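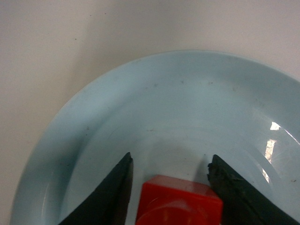
January, 4:40 pm

Finally got the full Calla demo set through training, all 1,830 of them, and the plate policy is way less jumpy on approach! The change was weighting the last stretch before the fingers close (Jairo Mamani's idea, he gets the credit and the first coffee). Checkpoint 327 is the one to keep. Don't use 893, it hovers forever over the block and then picks a side at random.

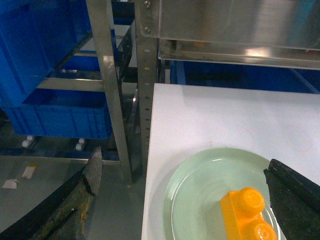
I'm still seeing wrist yaw drift when a brick sits off-center on the plate. My guess is the glare pulling on the encoder, so tonight I'm rerunning with stronger brightness jitter – 3,000 steps, same seed, nothing else touched. Also need to ask Drelton about spare finger pads.

Config is in my folder under plate_jitter, please don't rename it again!

Mustmont Manipulation Lab | Notebook contact: Jairo Mamani | Back to top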